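Moving a Mail Server off a Single Disk, Part 2: The Filesystem

Jun 12, 2024

In the first part I covered why the old machine had to go and how I settled on the replacement. The new box is called Nerkik. The old one is called Darkon and is still running as I write, under the stairs, with one disk that was bought second-hand and has outlived two power supplies. This part deals with storage layout, the copy itself and the first mistake. 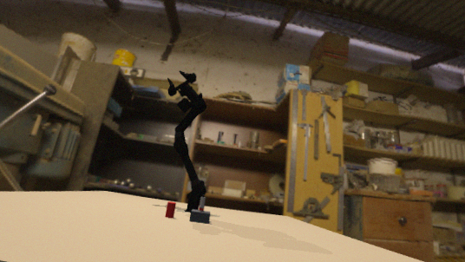
The mail store is kept in Maildir format, so every message is a separate file. It suits a small server very well. Locking is simple, a damaged message damages only itself, and ordinary tools such as find and grep work on it without any fuss. The cost is in the number of files. A mailbox that has been filling up since the days of dial-up contains a great many small ones, and anything that has to look at all of them will be slow on a spinning disk.

Total size on Darkon was 266 GB, including attachments I should have deleted years ago. I did consider a clear-out before the move. I decided against it on the grounds that deleting and moving are separate jobs, and when something goes missing it helps to know which of them was responsible.

Layout

Nerkik has two disks of the same size in a mirror. I looked at three ways of arranging this.

The first was plain md RAID 1 with ext4 on top. I have used it for most of my adult life and know how it fails. It has no checksums on file data, so if the two halves of the mirror disagree, the kernel can tell you they differ and cannot tell you which one is right.

The second was btrfs in its own RAID 1 mode. Checksums, snapshots, in the kernel already. I ran it on a desktop for some years and had one bad afternoon with it when the free space ran out. The tools have improved a good deal since, and I have no technical case against it for this use. The bad afternoon was enough.

The third was ZFS, and I chose that. It is outside the kernel tree, so kernel upgrades need a little care, but the rest of it is well documented and the commands do what the manual says. The pool is called monimari. I name pools and machines from a list I wrote down long ago and have never revised, and Monimari was next on it.

The datasets are as follows:

monimari/mail – the Maildir tree
monimari/index – the Dovecot index files, kept apart
monimari/system – configuration, logs, the web front end
monimari/spare – a reserved dataset with nothing in it

The last of these wants a word of explanation. A copy-on-write filesystem needs free space even to delete things, and a completely full pool is unpleasant to recover. Giving an empty dataset a reservation of 50 GB means the pool reports itself full well before it really is. When that day comes I can drop the reservation, tidy up and put it back.

Splitting the index files from the mail was done for the sake of snapshots. Indexes are rewritten constantly and can be rebuilt from the messages at any time. There is no value in keeping old copies of them, and a snapshot that includes them grows far more quickly than one that doesn't.

Settings

I changed fewer settings than most guides suggest. Compression is lz4 on everything. Mail text compresses well, attachments already encoded as base64 compress a bit, and the processor cost is too small for me to measure on this hardware. Access times are off. Extended attributes are stored with the inode (xattr=sa), which saves a lookup.

Record size was left at the default of 128K. There is a good deal of advice in circulation saying it should be reduced for mail, and as far as I can see this comes from a misreading. The record size is an upper limit. A file smaller than one record is stored in a single block sized to suit it, so a 6K message does not take up 128K. Reducing the value would have done nothing for the small messages and would have added metadata for the large ones.

Deduplication is off. I did a dry run with zdb out of curiosity and the ratio did not come close to paying for the memory. Messages that look the same to a person generally have different headers, and different headers shift everything after them.

The one setting I would urge on anybody is ashift. It fixes the smallest unit the pool will write, as a power of two, and it cannot be changed on a disk once that disk is in the pool. Many drives with 4K physical sectors report 512 bytes for the sake of old software, and while the tools know about a fair number of these, I would sooner state it than trust it. I set ashift=12 by hand at creation and checked it afterwards.

The copy

Darkon uses ext4, so zfs send was not available and the job fell to rsync. The plan was the usual one:

1. Copy everything with the mail server running.
2. Copy again to pick up the changes.
3. Repeat until a pass is short.
4. Stop the mail server on Darkon.
5. Run a last pass with deletion turned on.
6. Start the mail server on Nerkik and switch the DNS.

The first pass was slow, and the network had no part in it. The old disk was seeking for every file, and the link sat mostly idle throughout. I tried running several copies side by side on different mailboxes, with the idea that the kernel might order the reads more sensibly. The opposite happened. The heads had further to travel and the total rate dropped. One process at a time was the fastest arrangement I found, and I left it running overnight.

The second pass took far less time but was still longer than I liked, given that hardly anything had changed. rsync has to read the details of every file on both sides before it can decide to do nothing. Raising vfs_cache_pressure is sometimes recommended here, which is the wrong direction. A lower value tells the kernel to hold on to directory and inode entries in preference to file contents. I lowered it on Darkon, ran a pass to fill the cache, and the pass after that finished in 300 seconds. I was content with five minutes of downtime and stopped there.

The mistake

Maildir keeps message flags in the file name. A message that has been read has an S at the end of its name, one that has been answered has an R, and so on. Reading a message therefore renames a file. To rsync, a renamed file is one file that has vanished and another that has appeared.

I knew this. It is the reason step 5 has deletion turned on. What I had not considered was the effect on steps 2 and 3, where deletion was turned off. Every message whose flags had changed between passes was copied again under its new name, and the old name stayed where it was. That in itself is harmless, because the last pass clears up the old names.

The trouble was that I had started Dovecot on Nerkik between passes, to test the certificates. It found pairs of files with the same base name and different flags, took the sensible view that something was wrong, and gave some of them new names of its own. It also moved everything it found in new/ over to cur/, as it is supposed to when a client opens a mailbox, and my test client had opened the inbox.

No mail was lost. The source was untouched, and the final pass with deletion put the tree on Nerkik back in line with Darkon. The index files, though, now described a set of messages that no longer existed, and the UID list had entries for the duplicates. Clients pointed at the new server would have seen a number of messages vanish and others arrive, and at least one of them would have reacted by downloading the whole lot afresh.

The cure was simple enough. I stopped Dovecot on Nerkik, rolled monimari/mail back to the snapshot taken before the test, destroyed and recreated monimari/index, and ran the passes again with the service masked so that I could not start it absent-mindedly. The UID lists (dovecot-uidlist, one per folder) came across from Darkon with the mail, where they belong. Only after the final pass did I unmask the service.

If I were doing it again I would test certificates against an empty mailbox belonging to a throwaway account. Dovecot's own dsync would also have avoided most of this. It understands flags and UIDs and is built for the purpose. I passed over it because the version on Darkon is very old and I did not want to debug two releases talking to each other. I still think that was reasonable, although I ended up debugging something else in its place.

Snapshots and the second copy

Snapshots on monimari/mail are taken hourly and thinned by a small script. They take up very little room, as mail is mostly added and seldom altered.

A mirror guards against one disk failing and does nothing about theft, fire or a badly typed command. For those there is Cassim, a low-power machine in an outbuilding at the far end of the garden, which pulls an incremental zfs send each night. Pulling is deliberate. Cassim holds a key that allows it to read from Nerkik, and Nerkik holds no key to Cassim, so anyone who gets into the mail server cannot reach the copy from there.

The receiving side is set to readonly=on. Without it, something as small as an access time update on the target will cause the next incremental receive to stop with a complaint that the destination has been modified. Forcing a rollback with -F gets round it, but I prefer to be told.

I have restored one folder from Cassim as a test, compared it with diff -r and found no differences. A full restore on to a blank disk is still to be done. I have put it down for August, when the house is empty and I can have the mail off for a day.

Part 3 will cover spam filtering, where I have replaced one large program with two smaller ones and am not yet sure I was right to.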